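The unit at the back of the Buvness yard was let as storage, and it still has the roll-up door and concrete floor to show for it. For the past two years it has been a shared workshop. Members pay 60 pounds a month for a key, a shelf and as much bench as they can keep clear. Most of them came to mend bicycles or build furniture. A smaller group builds grippers.

Their project is called Ornex. It is a hand-held tool with the same kind of fingers a robot arm would carry, and it is meant to be held by a person. You pick things up with it, put them down again, and a camera on the tool records what the fingers did. The recordings are then used to teach an arm the same job. The arm itself, a second-hand Rolta bought in February, is in a member's garage waiting for a new power supply.

The first Ornex body was printed in one piece and split along the layers within a week. The current version has thicker walls and a wide channel at the front for the fingers to move in. Printing a full set of parts takes most of a weekend on the workshop's older machine, so nobody starts one without checking the reel first. Fingers are printed separately in whatever colour is loaded, then fitted with darker tips that can be swapped when they wear.

Square black-and-white markers caused more trouble than the plastic did. Software uses them to work out where things are, and it loses them quickly if the light is poor or the card bends. The group tried paper, then laminated paper, then went back to paper glued on something stiff. Glare from the ceiling lights was the fault in most of the bad recordings.

The software is called Tekleab, after the street where the first meetings were held. It throws out any recording in which a marker goes missing for too long. On a good evening the group keeps up to 100 recordings, each a few seconds of somebody moving a box or a cup. On a bad one they spend the time looking for a cable.

Work on the next body has begun. It will be lighter, with the screws moved to where a normal screwdriver can reach them. The arm should be in the unit by then, if the bench can be cleared.

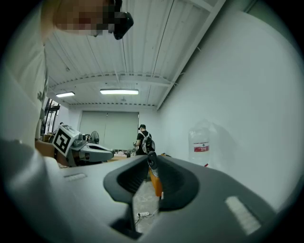 Gripper work in the Buvness unit, with the roll-up door at the far end.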